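Workshop notebook, dye shed, Utbridge
21 May 2022

Right, the walnut vat. I left it alone for as long as I could stand and then had the lid off before I'd even put the kettle on. It smells like a wet hedge, same as it did in November, and the colour in the jar test is a lot deeper than I'd hoped for (hooray!). Valeriano thinks I'm still being mean with the husks. He may be right, but I've only got the one sack left and I want it to see me through the Nevberg order.

I put in 26 skeins of the grey fleece yarn, pre-soaked overnight, and kept the pan just under a simmer. Our thermometer is playing up again, so I went by the steam and by sticking my face over it, and I don't recommend that. The first few came out a lovely even brown. The ones tied too tightly have pale rings where the string was, so next time looser ties, figure of eight, and more of them. I've written that in this book at least twice already and then tied them tight anyway.

Iron water: 100 ml of the old stuff from the rusty nail jar went into the second pan and it turned the brown almost black in no time. Much too strong for the MacPherson cushions! I'll halve it. Harvey, if you read this, please don't top the jar up with fresh vinegar until I've used this lot, I want to compare like with like.

Weld next. The Fadari seed has finally come up along the south wall and the slugs have found it, naturally. If we get a decent crop I'd like to try it over the weak walnut and see if it goes to that mossy green in Valeriano's old sample card. 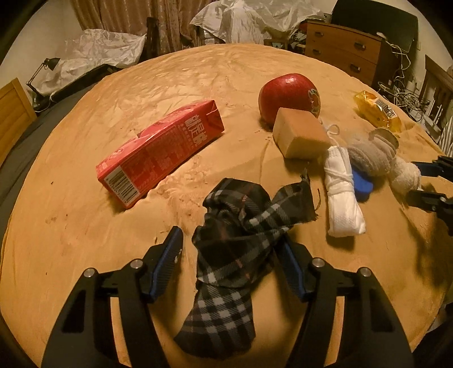

p. 26

I'm still fond of a good strong orangey yellow and a dark check, so that's the mood for the autumn samples. Onion skins might get us most of the way there. The bag by the door is nearly full, so keep saving them, red ones in the other bag please.

Left to do: rinse the last skeins till the water runs clear, hang them in the lean-to out of the sun, scrub the big pan. Gloves are down to one left hand and a hole.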